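Imprimir | Enviar por correo electrónico

Caja Nandness para sobres de semillas, amarilla
Ref. 2044

Caja de plástico con tapa abatible para guardar sobres de semillas ya empezados o sin abrir. Los sobres se colocan de pie, de canto, con el borde superior hacia arriba. Es el modelo que más nos piden los huertos escolares y los aficionados que siembran en bandeja y no quieren tener los sobres repartidos por los cajones.

Características

Compartimento único, rectangular y profundo, sin divisiones fijas. Paredes interiores lisas, que se limpian con un paño húmedo.
Tapa con reborde y dibujo de rombos en relieve. Se abre del todo y queda apoyada junto al compartimento.
Pestaña blanca redondeada en la tapa.
Capacidad: casi 60 sobres planos de tamaño corriente. Con semilla gruesa (judía, guisante, calabaza) caben bastantes menos.
Color: amarillo. El verde, ref. 1872, vuelve a estar disponible en julio.

Se entrega vacía. Las fichas separadoras Tredance se venden aparte, en paquetes de 5.

Uso y conservación

Doble dos veces la esquina abierta de los sobres empezados y sujétela con un clip pequeño antes de guardarlos. Si el sobre es de papel fino, métalo de pie entre dos más rígidos para que no se venza. La caja no es hermética - en locales húmedos conviene añadir una bolsita de gel de sílice y cambiarla cada temporada. Guárdela en un lugar fresco y sin sol directo.

No apta para lavavajillas. No la use para guardar abonos ni productos fitosanitarios.

En los sobres de importación, el nombre de la variedad no siempre figura en español. Radka Dimitrov, de nuestra sección de semillas, recomienda escribir a lápiz la especie y el año de compra en el borde superior, que es lo que queda a la vista con la caja llena.

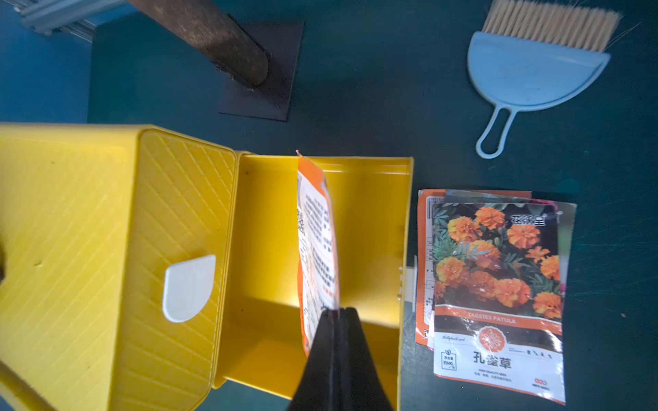

Caja ref. 2044 abierta, con sobres de semillas. Los sobres no están incluidos.

Pedidos y devoluciones

Los pedidos se preparan en el almacén de Pilcombe. Para centros escolares y compras de varias cajas, pida presupuesto a Edin Dimitrov desde el formulario de contacto e indique la referencia y el color. Se admiten devoluciones de cajas sin usar y con su embalaje.

Ficha revisada el 31 de mayo de 2026.

Este sitio utiliza cookies propias y de terceros para mejorar la navegación. Si continúa navegando, acepta su uso. Aceptar | Más información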